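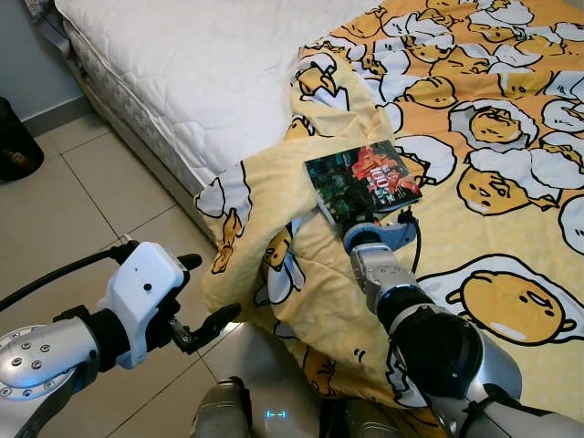 Abb. 1: Bett mit weißer, gesteppter Matratze und bedruckter Decke, darauf ein Taschenbuch.

3 Untersuchungsgegenstand und Vorgehen

3.1 Ausgangslage

Die Projektarbeit befasst sich mit dem Aufräumen der Schlaffläche in kleinen Wohnheimzimmern. Im Wohnheim Estedness wird das Bett tagsüber häufig als Sitz-, Lese- und Ablagefläche genutzt. Vor dem Schlafen müssen Bücher und Kleinteile entfernt und die Decke neu gelegt werden. Ziel war eine Reihenfolge der Arbeitsschritte, die mit möglichst wenigen Wegen im Zimmer auskommt.

3.2 Gegenstände

Die Matratze ist weiß und an der Oberseite in einem weichen Rastermuster gesteppt. Der Unterbau trägt einen grau-weißen, damastartigen Druck. Auf dem Bett liegt eine Decke in Gelb und Orange mit Eigelb-Figuren. Sie ist in Abb. 1 nicht glatt ausgebreitet, ein Teil hängt über die Bettkante in Richtung Boden. Das Taschenbuch mit glänzendem Einband befindet sich auf dem gefalteten Bereich der Decke.

Der Druck der Decke ist für die Auswertung von Bedeutung. Dunkle Gegenstände heben sich vom gelben Grund gut ab, kleine helle Teile werden zwischen den schwarz umrandeten Figuren leicht übersehen. In den Vorversuchen betraf dies vor allem Ohrstöpsel und Notizzettel.

3.3 Ablauf

Verglichen wurden zwei Reihenfolgen. In Variante A wird zuerst die Decke gelegt, lose Gegenstände werden dabei an das Kopfende verschoben und erst am Schluss weggeräumt. In Variante B werden alle Gegenstände abgenommen und in das Regal Pringle gestellt, danach wird die Decke an zwei Ecken gefasst, ausgeschüttelt und bündig zur Bettkante gelegt. Jede Variante wurde in 6 Zimmern mit je 10 Durchgängen erfasst. Als Obergrenze galten 300 Sekunden pro Durchgang. Die Zeiten wurden im Protokollbogen Cirnov notiert.

3.4 Beobachtungen

Variante A führte wiederholt dazu, dass Bücher in eine Falte rutschten und die Decke ein zweites Mal angehoben werden musste. Taschenbücher waren stärker betroffen als gebundene Ausgaben. Bei Variante B entfiel dieser Schritt, dafür war der Weg zum Regal länger. In Zimmern mit Regal am Fußende glich sich beides weitgehend aus.

Überhängende Decken sollten vor dem Ausschütteln vollständig auf die Matratze gezogen werden. Die Einzelzeiten sind im Anhang B nach Zimmern getrennt aufgeführt.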